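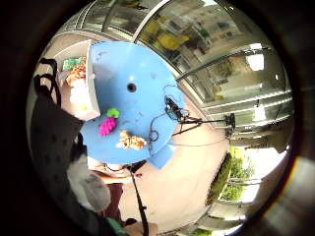
Figure 1. Tabletop sorting task with toy food items, round table station, Pitavov site.

Progress report to the Benjelloun Fund
Project: Working rules for hand-held demonstration recording
Prepared by Dristach, 16th May

1. Purpose of this period

The grant covers the drafting and trial of a code of practice for people who record manipulation tasks by hand for later use in robot training. The previous report closed with a first draft of the code. This period was spent applying that draft at Pitavov and revising the clauses that operators found unclear or could not follow.

2. Work carried out

The target of 600 accepted recordings was passed, and the total now stands at 1,369. All were made under draft 3 of the code. Tasks were limited to picking, placing and sorting small objects on a tabletop. Toy food was kept as the standard object set, as the pieces are light and irregular in shape and present no hazard if dropped.

Each operator completed a short induction before recording. It takes around 16 minutes and covers the grip, the permitted working area and the stop rule.

3. Changes to the code

Clause 2 (Cables). The draft asked for cables to be "tidy". This was too vague to check. The revised wording requires the operator to trace each cable from end to end before the session and to confirm that it can move without catching on the hand, the table rim or a task object. A cable may cross the tabletop if it stays outside the path between pick and place points.

Clause 5 (Seated work). The draft assumed a standing operator. Seated work is now allowed, provided that the operator can push back from the table freely. Hanging cords must not be looped round a leg or a chair.

Clause 7 (Gloves and straps). Straps are to be fastened before the device is switched on and checked again at each break. Operators must stop if they notice numbness or rubbing.

Clause 9 (Windows and bystanders). Sites with large areas of glass now need a privacy check. The site lead reviews a test recording for faces, screens and reflections before the session is opened. Pelutov has asked for the same check to be repeated when the lighting changes, and we have accepted this.

Clause 11 (Clamped equipment). Anything clamped to a table is to be tested by hand for movement at the start of the session. The result goes in the session log — a tick is not enough, and the log must state which fixing was tested.

4. Problems

Session logs were completed unevenly. Operators filled in the opening checks but often left the closing section blank. The form has been cut to one page and the closing checks moved next to the sign-off box.

The cable clause also remains harder to apply on round tables, where there is no obvious rear edge to route towards. Guidance on this is being drafted.

5. Next period

Draft 4 will be sent to Pelutov for comment and then tried at a second site. The final text is due in August. Spending is within the agreed budget and no change to the grant terms is requested.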